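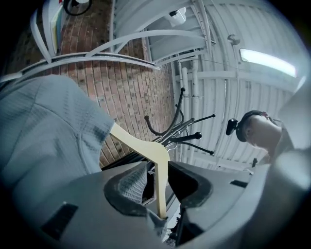
One reader wrote in to ask whether a parent can see the actual test questions a child missed on a state exam, or only the score. In most districts you get the score report first, and anything more has to be requested in writing. These are the steps.

1. Find the score report. It usually comes home in the fall or sits in the parent portal. Look for the scale score, the performance level, and the breakdown by subject area. A scale score of 539 means little until you know the cutoffs for that grade, so find the table on the back page.

2. Check the student ID and grade level. Mix-ups happen when a child changes schools after February.

3. Write to the school's testing coordinator. Keep it to one paragraph. Give the child's name, grade, the test, and the year. Ask for "all available item-level results and any scored written responses."

4. Keep a copy and note the day you sent it.
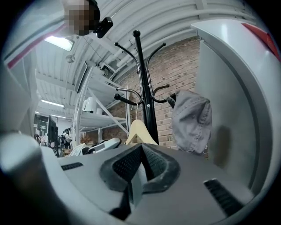
5. If you are told the questions are secure, ask for an appointment to view them at the district office. Some states allow this and some do not. Bring the score report and a pencil, and expect to leave any notes about specific questions behind.

6. Compare the results with classwork. If the report says your child is weak in fractions and the graded papers say otherwise, take both to the teacher.

Posted 2 Nov 2020

Comments

Onyshchenko: Our district wanted the request on its own form. Call first and ask.

Hisden mom: Does step 5 apply to the practice tests too?

Reply: No, practice tests can normally be sent home. Ask the teacher.

Related
How to Read a Percentile Rank
Opting Out: What to Put in the Letter
Questions to Bring to a Parent Conference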